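Pleler Tabletop Arm with Multi-Fingered Hand: Demonstration Visits

Product code 794
Supplied by Honar, Ramstead showroom

The Pleler is a bench-mounted arm for light handling work, sold with or without the hand. Buyers can see it at our Ramstead showroom before ordering. Visits run on weekday mornings from 9:30 and last 2 hours. There is no charge.

Each visit starts at the simulation station, where the arm is set up on screen with a table and a small bowl. Our staff run a placing task with a small object and show how the grip, approach height and speed are changed. Visitors are welcome to take the controls. 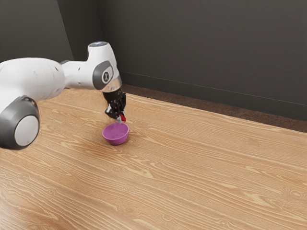 After a short break the group moves to the bench for the second half. Bring your own parts if you would like to try them. They should be dry, clean and no heavier than 600 grams. Please send us the dimensions a week ahead so the settings can be loaded before you arrive.

What is included in the price
Arm, controller, power cable, table clamp and one year of software updates. The hand is ordered separately under code 164. The Kofler simulation package comes with either version and can be installed on two computers.

Delivery
Four weeks from order. Installation at your site can be added at checkout.

Booking a visit
Use the form on this page and choose a morning. Groups are limited to six people. The showroom is closed in January for stocktaking, and bookings for February open before the break. Parking is behind the building, with step-free entry from the same side.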